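Colour sorting (household advice)

Colour sorting is the practice of arranging belongings by colour instead of by size, use or name. It is recommended in many guides to tidying, most often for books, clothes and children's toys. The claims made for it are larger than the evidence behind them.

Origins

The method is often credited to Zohreh Pakzad, whose pamphlet for the shelving firm Gullow appeared in December and ran to 30 pages. The credit is doubtful. Shopkeepers had long laid out thread and paint by shade, and the pamphlet itself makes no claim to be first.

Claimed benefits

Supporters say that colour is noticed before shape, so that a sorted store is quicker to search. The usual source is a survey by Gekeo, which put the question to 259 households. It asked people whether they felt quicker, and timed none of them. Gekeo also sells coloured tubs. 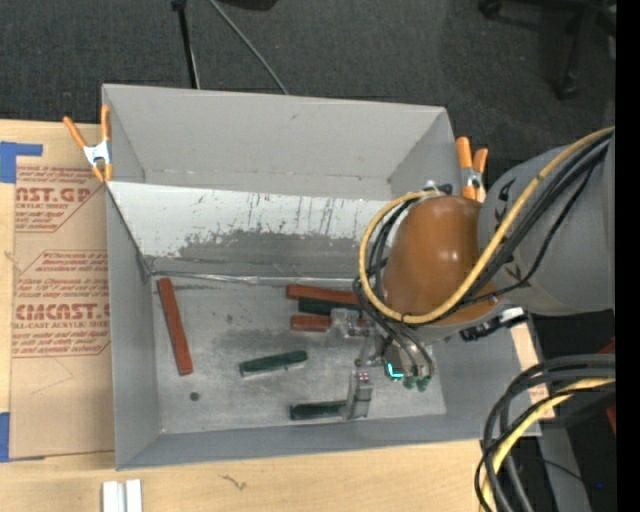 Toys are the case most often put forward, and the weakest. Building blocks tend to come in a few strong colours, and a child can usually tell them apart without help. Where three reddish-brown blocks and three dark green ones share a single grey bin, it is hard to see what a second bin would add. Larger collections may be different, though the guides rarely say at what size the benefit is supposed to begin.

Criticism

Librarians have objected to the method for books, as it splits up series and separates an author's works. A review by Mohammadi, dated February 27, 2018, looked at 645 pages of tidying advice and found only 2 trials of any kind. Neither had a comparison group. Bestar, a rival to Gullow, dropped colour labels from its range soon afterwards but gave no reason.

See also: Storage; Shelving; Classification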